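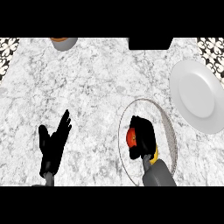 # Wiriya

Wiriya is a scene-segmented corpus of short fiction in English translation. The stories were first printed in Thai, mostly in provincial literary magazines, and translated by members of the Birnari translation workshop. Each story is divided into scenes, and each scene carries labels for setting, season, narrative person and time shift.

The corpus holds 311 stories and 2519 scenes. It was built for work on scene boundaries and narrative time. It has also been used to teach editing, which it suits reasonably well if the notes on translator style below are read first.

## Layout

```
wiriya/
 stories/ one plain text file per story, UTF-8
 scenes.tsv one row per scene
 translators.tsv
 splits/
 main.txt
 heldout.txt
 GUIDELINES.md
 CHANGES.md
```

Story files contain the title on the first line, a blank line, then the body. Paragraphs are separated by a single blank line. Section ornaments in the printed translation (asterisks, rules, a centred dot) are normalised to `***` on a line of its own. They are not scene boundaries by definition. An ornament often falls in the middle of a labelled scene, particularly in stories that were cut for length by the magazine.

## Fields in `scenes.tsv`

| Field | Type | Notes |
|---|---|---|
| `story_id` | string | matches the file name without extension |
| `scene_no` | integer | starts at 1 in each story |
| `start` | integer | character offset into the body, title excluded |
| `end` | integer | exclusive |
| `setting` | string | closed list, see guidelines |
| `season` | string | `hot`, `rains`, `cool`, `unmarked` |
| `person` | string | `first`, `second`, `third`, `mixed` |
| `shift` | string | `none`, `back`, `forward`, `unclear` |

Offsets count Unicode code points, not bytes. Loading a file with Windows line endings will move every offset after the first paragraph. The repository sets `eol=lf` in `.gitattributes`; zip downloads are unaffected.

`season` is labelled from the text only. A scene in which the narrator complains of the cold is not marked `cool` unless the story ties the cold to the time of year. Fever, air conditioning and a night on a moving truck have all caused disagreements here, and the label reverts to `unmarked` in each case.

`shift` is relative to the preceding scene in reading order. The first scene of a story is always `none`, including where the story opens on a memory.

## Annotation

Scene boundaries were drawn by Tassanee Chaiyaporn and Jirayu Phromma, working separately. Differences were settled by Lertchai Wongsuwan, who also wrote the guidelines. Labels were added in a second pass, after all boundaries had been fixed. No boundary was moved during labelling, even where the labeller objected. Those objections are recorded in `CHANGES.md` under "Deferred".

The working definition of a scene is continuous action in one place with a stable set of characters. A change in any one of the three is a candidate boundary, and a change in two is a boundary. Summary passages ("The harvest came and went") are attached to the scene that follows unless they close the story.

Letters and diary entries quoted in full are separate scenes. Those quoted in part are not. Dreams are treated as scenes with `shift` set to `none`, a decision that Thanakorn Onsri argued against and that may be revised in a later version. If your work depends on dreams, search the guidelines for the list of affected stories before using the field.

## Splits

`heldout.txt` lists 10 stories that do not appear in `main.txt`. They were chosen by hand so that no translator in the held-out set has another story in the main set. The held-out set is therefore small and stylistically odd. Treat scores on it as a check on translator leakage and nothing more.

There is no official development set. Split `main.txt` by story, never by scene. Adjacent scenes share names, tense and sometimes whole sentences, and a scene-level split will inflate results.

## Translator style

The workshop did not enforce a house style. Some translators keep kinship terms in romanised Thai, others use "aunt" and "older brother", and a few do both in a single story. Romanisation follows no single system. Spelling is Canadian in most files (`colour`, `grey`, `travelled`, `centre`), with American spelling in the files flagged `us` in `translators.tsv`.

Tense needs care. Thai verbs do not inflect for tense, so past or present narration in the English is the translator's choice. A switch from past to present at a scene boundary should not be read as a feature of the original. Åsmund Kvam compared a sample of the translations with the magazine texts and found more tense switches in the English than there were time markers in the Thai. His notes are in `GUIDELINES.md`, section 8.

## Known problems

- Several stories were retyped from photocopies. Quotation marks are unreliable in these, and nested speech is sometimes closed early.
- The `setting` value `institution` covers hospitals, barracks, schools and prisons. It is too broad and will be divided.
- Two-part stories printed in consecutive issues are stored as one file. The join is not marked.
- `person` is `mixed` for frame narratives even when the frame is a single sentence.
- Magazine issue data are missing for stories supplied by authors directly. Most of these arrived in a December batch and have no page references either.

## Reading the data

```python
import csv

with open("scenes.tsv", encoding="utf-8", newline="") as f:
 rows = list(csv.DictReader(f, delimiter="\t"))
```

The Perkari reader loads the corpus without conversion. Zindel expects inclusive end offsets, so subtract one from `end` before import.

## Terms

Annotations and documentation may be reused with attribution. The translations remain the property of the translators and are supplied for research and classroom use. Do not republish whole stories. Excerpts should name both author and translator as given in `translators.tsv`.

Corrections are welcome as issues. Please quote the `story_id` and `scene_no`, and paste the sentence on each side of the disputed boundary.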